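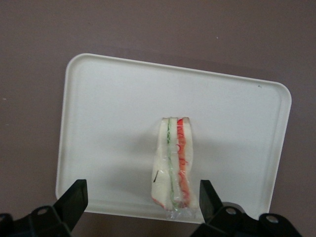

About us

October 19, 2023
By the Vesholm Walking Club

14 comments | Share this page

Vesholm is a walking club for people who like a day out and don't mind a bit of mud. We have been going since the year the old branch line closed and was given over to walkers, which some of our longest-standing members still talk about as though it happened last summer. If you have found your way to this page then you are probably wondering whether we are the right sort of club for you, and we hope that by the end of it you will have a fair idea (and that you will come anyway, even if you are still not sure!).

It began with a notice pinned up in a library, asking if anyone fancied walking the whole of the line from Skoltov to the coast before the brambles got at it. The first outing had 2 people on it, both of whom had expected the other to bring the map. They walked as far as the second bridge, ate their lunch in the rain and agreed to try again the following month. Word got round, as it does, and by the next spring there were enough of us to fill the back room of the Zultden Arms, where we still meet on winter evenings to argue over the programme.

These days we have 73 members, and you will find all sorts among them – retired teachers, bus drivers, a good many nurses, students who come for a term and then turn up again years later with children on their shoulders. Some walk with us every fortnight and some we see once a year, at the long July walk, and they are every bit as welcome as the rest. We have never asked anyone to be fast.

Our walks

We put on two kinds of walk. The short ones are mostly on good paths along the river and through Yeon Wood, with benches here and there and a tearoom somewhere near the end, and they suit anybody who is getting over an illness or simply doesn't care for hills. The long ones go up onto the moor above Skoltov and take most of the day. The leader will have walked the route beforehand and will tell you truthfully how many stiles there are, although it has to be said that our leaders don't always agree on what counts as a steep bit.

The July walk is the one we are best known for. It follows the old line all the way from Skoltov to the sea, roughly 30 kilometres if you do the whole thing, and you can join or drop out at any of the stations on the way, where the platforms are still standing. There is usually somebody at Yeon Halt with a flask and a cake tin. Last year the tide was right in when we got there, and a fair few of us walked into it with our trousers rolled up and stood about feeling very pleased with ourselves.

Lunch

Everyone brings their own. We have tried over the years to organise it, with shared picnics and so on, and it never went well, so now you carry what you like and eat it sitting on whatever wall is going. There is a long-running disagreement in the club about egg and cress which we would advise new members to keep out of for the first few walks. Please take your wrappings home with you, and bring more water than you think you will want, especially on the moor.

Looking after the paths

We care a great deal about the paths we use. Twice a year we spend a morning clearing the stretch between Zultden and the second bridge, and over the winters we have planted 1000 hedging plants along the field edge there, mostly hawthorn and hazel, with a few dog roses for the look of it. They are up past our shoulders now in places. Loppers and gloves can be borrowed on the day, though if you have small hands do bring your own gloves, as ours all seem to have been bought for giants.

Coming along

You can walk with us twice before deciding whether to join, and there is no form to fill in until you do. Wear boots or stout shoes, bring a waterproof whatever the forecast says, and tell the leader at the start if there is anything we ought to know about, such as a bad knee or a fear of cows. Dogs are welcome on leads on all the river walks, but we leave them at home for the moor during lambing.

The new programme is on the noticeboard outside the Zultden Arms and in the library, and we are always glad of a hello.

Related pages
Winter programme
Yeon Wood: the short circular
Getting to Skoltov by bus
Hedge mornings: what to bring
Photographs from the July walk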